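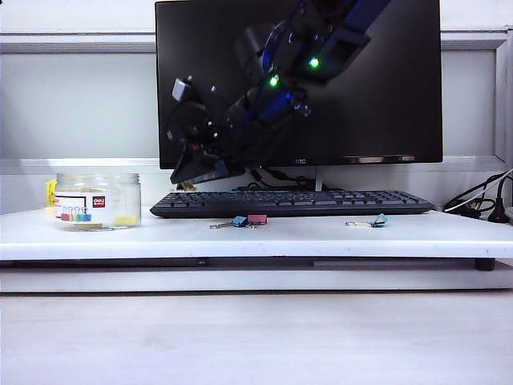

3 September 2018

Submissions notebook, poetry and short essays. Picking up from the June pages, which stop halfway down because I ran out of room and then out of time.

Went through the whole log this morning with Rahel on the phone. State of things:

"Inventory of a Rented Kitchen" is still out at Mellance. They moved it to second readers and that's the last I heard. Not going to query until the window they give on their site has passed.

"Salt Ledger" came back from Cisomus with a short note. They liked the middle section and thought the ending repeated the opening. Visitación said the same thing in workshop and I argued with her. Cut the last stanza today and read it aloud twice. It stops sooner than I'd like, but the line about the ferry now has some room after it. Leaving it alone for a week.

"What My Uncle Called Weather" is accepted for the Bravo anthology. Proofs arrived as a PDF. Two errors: the dedication is missing, and the long line in the second section has been broken after "under" when it should run to the margin and turn over. Sent both back to Casimiro, who is doing the layout. He asked if I would take a shorter line to save him the trouble. I said no — the turnover is fine, the break isn't.

The bio is due with the proofs. Current version:

Nuria Figueroa writes poems and short prose. Her work will appear in the Bravo anthology. She is at work on a chapbook.

Rahel thinks "at work on" sounds like an excuse. Leaving it.

Chapbook order. Tried the sequence with the kitchen poems first and the letters at the back. Doesn't hold. The letters need to come in early or the reader has no idea who is being spoken to. New order is on the index cards, clipped together in the green folder. Three poems came out altogether: "Turnstile," "Second Turnstile," and the one with no title. Working title is still Jadon. Ehsan wants to know if it's a person or a place and I'd like to keep both open, but the contents page has to make sense to somebody who has never met me.

Workshop notes from last time, copied over before I lose the sheet:

— Ehsan's translation draft: keep the repeated verb. The English synonyms make it politer than the original.
— Visitación's essay: starts on page 4. Everything ahead of that is her getting ready.
— Mine: too many colons. Fair.

To do: retype the cards into one file, resend the dedication wording to Casimiro if he hasn't answered, find the contract, print a clean copy of "Salt Ledger" for Rahel.

2 comments

Recent entries
Notes on Line Breaks and Narrow Pages
June Log: What Went Out, What Came Back
Reading Order for the Letters
Workshop Sheet, Translation Night

Contact | © 2018 Nuria Figueroa | Back to top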